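Draltville Community Help > Home & Rentals > Walls and Windows

How do I get creases out of a big printed backdrop (no steaming?)

lennox_st_basement
posted 02/03/2022

Rented a basement unit in the old Gurar building for my tutoring business. No windows in the back room at all. Kids hate it, I hate it. So I bought one of those big printed backdrops to put on the long wall, thin vinyl, came folded in a flat box. Folded! Not rolled. Now it has a grid of creases all over it and looks like a road map.

Stuff I tried so far: hung it up for a week with clips on the bottom. Did basically nothing. Hair dryer on low, helped one crease a tiny bit, then I got scared because it started to smell. The tag says do not steam, do not iron. Seller says "creases will relax naturally". When??

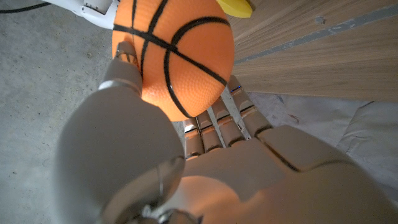 Also the wall is painted block and my landlord says no screws, so whatever I use to hang it can't leave holes. Right now it's on removable hooks and two have let go already, once in the middle of the night. Budget is small. I don't want to send it back becuase the print itself is nice and return shipping is on me. Room is roughly 200 square feet if that matters. Need it decent before parent night.

zetaver_signs
Ran a small sign counter for years, so take this for what it's worth. Folded vinyl is a pain but most of it comes out. Don't hang it first. Hanging only pulls one direction and the sideways folds just sit there.

Get a cardboard tube, the fat kind carpet stores throw out. Ask at the back door, they're usually glad to get rid of them. Lay the backdrop face down on a clean floor in a warm room. Let it warm up an hour or so. Then roll it tight, print side OUT, as straight as you can manage. Painter's tape around it, not packing tape. Leave it. Longer is better. Then unroll, turn it ninety degrees if it fits on the tube that way, and roll again. That second roll is the one people skip and it's the one that gets the other set of folds. 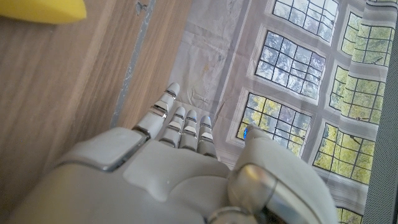 Choice of print matters more than folks think, for next time. Solid colors and plain sky are the worst, every fold shows. Busy stuff hides it. Paned windows, printed, right beside light brown wood like that — the eye takes the lines for window bars and a leftover crease just gets lost. Brick is good too. Avoid anything with a big gray wall in it.

Hair dryer is fine if you keep it moving and work from the back. Smell means too close. Keep a foot of space. Smooth with a dry towel while it's warm, and don't press hard on the print side, it'll go shiny and you can't undo shiny.

For whats left after rolling, put it flat with a board over the crease and books on top.

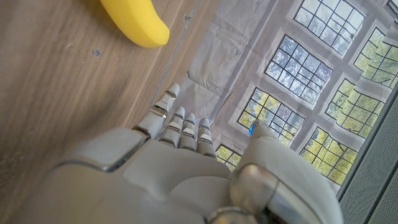

How long do you leave the books on?

Overnight at least, and two nights if the room is cold.

For the wall, skip the hooks. Tension poles floor to ceiling, one at each end, a third bar across the top. The kind sold for closets won't reach, get the ones for room dividers. Slip a strip of rubber under the feet. Pull the bottom tight with a second bar through the hem if yours has a hem. Mine held all winter like that, block wall, no holes.

tallgrass_mom
Second the tension poles. We did curtains that way in a rental, zero damage and got the whole deposit back. Felt pads on the ceiling end or you get a ring mark on the paint.

Didn't do the rolling thing but a sunny porch worked for our vinyl party banner. Face up, edges held down with soup cans. Only takes an afternoon if it's hot out. Not sure how you'd do that in February lol. Maybe wait for a warm spell or put a space heater in the room, NOT pointed at it.

Also get a cheap daylight lamp and set it off to the side of the print. Fake windows look weird when the room light is yellow. Made a huge difference in my sister's den. 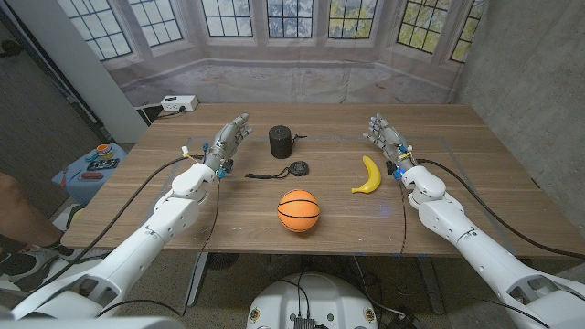 old_draltville_guy
There was a piece on this in the printed Helper, same advice on the rolling more or less, plus a bit on what landlords around here can charge you for hook marks. Library has the back issues on the shelf by the copier. Worth reading before you sign anything else with Gurar.

One thing I'd add — check for a fire rating on the label if you have kids in there. Some of the cheap ones have none and the inspector can make you take it down. Happened at our hall in November. We'd spent two days getting the thing flat.

If it has no rating I would send it back, creases or not, and eat the shipping.

lennox_st_basement
Thank you all!! Got a tube from the carpet place, it's rolled up and taped behind my desk now. Will do the second roll this weekend. Label does have a fire rating, tiny print, had to use my phone to read it. Poles are on order, going with the felt pads.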